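Plusik Tube Sorting Cell – Set-up Guide
Section 4: Teaching the racks and running your first sort 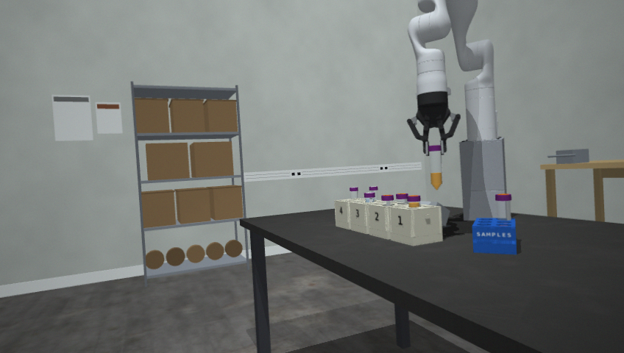
By the time you reach this section the arm is bolted to its pedestal, the controller has booted, and the cell model is open in Stisix. Now comes the fun part! You are going to tell the arm where its racks live, and then watch it sort tubes by itself. Do everything in the simulator first. The positions you save there carry over to the real cell as starting values, so the work isn't wasted.

The cell uses four numbered racks, 1 to 4, and one blue rack marked SAMPLES. Tubes are the capped, cone-bottomed kind. If your lab uses flat-bottomed tubes, stop and read Section 7 before you teach anything.

4.1 Before you start

Load the cell file from the Grube folder and choose Reset Layout.
Check that the rack numbers in the model match the racks on your own table, in the same order.
Set arm speed to 10 percent. You can turn it up later, and you will want to, but slow moves make teaching much easier.

CAUTION: On the real cell, keep hands and sleeves off the table whenever the arm is enabled. The gripper linkages swing outward as they open and close, and they will pinch.

4.2 Teaching a numbered rack

1. Select Rack 1 in the Positions list and press Teach.
2. Jog the arm until the wrist points straight down over the first opening. Use Level Wrist to square it up – it beats doing it by eye every time.
3. Lower the gripper with an empty tube held in the fingers. The cone should enter the opening without touching the sides.
4. Press Save Corner.
5. Raise the tube until it is clear of the rack, move to the opposite corner opening, and repeat steps 3 and 4.
6. Press Fill Grid. Stisix works out the openings in between.
7. Repeat for Racks 2, 3 and 4.

NOTE: The numbered racks stand very close together. If you nudge one while teaching its neighbor, teach both again. It only takes a minute, and it will save you a lot of head scratching.

4.3 Teaching the SAMPLES rack

The blue rack is taught the same way, with one extra corner. Save three corners here, and the software will correct for a rack that sits at a slight angle. It's a lovely feature and it works well.

4.4 Setting travel height

Travel height is how far the tip of a carried tube stays above the tallest thing it has to cross. That means the caps of tubes already standing in the racks, so measure from the caps and not from the rack tops.

1. Open Motion, then Travel.
2. Enter the cap height of a seated tube.
3. Add a clearance of 8 mm.
4. Press Preview and follow the path from one end of the row to the other.

CAUTION: Never set clearance to zero to save time. A cone that clips a cap can knock the tube out of the fingers.

4.5 First sort

1. Seat one tube in the SAMPLES rack.
2. Choose Single Move and pick an open position in any numbered rack.
3. Press Run and keep a finger on Stop.
4. When the tube is seated and the fingers have let go, choose Return.
5. Run 10 single moves this way, using every rack at least once.

If all of them finish cleanly, switch to Auto and enjoy the show!

4.6 If something goes wrong

Tube leans in the fingers: Lower the grip point toward the middle of the tube body, then teach one corner again as a check.
Error 9, Path Blocked: The planner found a rack or tube in the way. Raise travel height and press Preview.
Tube stops short of the rack: The saved corner is too high. Jog down in small steps and save it again.

Still stuck? Send your cell file and the run log to Arne Ostermann at the Provgate support desk. He looks after the Plusik motion settings and is glad to get odd cases – the stranger the better.

Go on to Section 5 to set up the cap color rules.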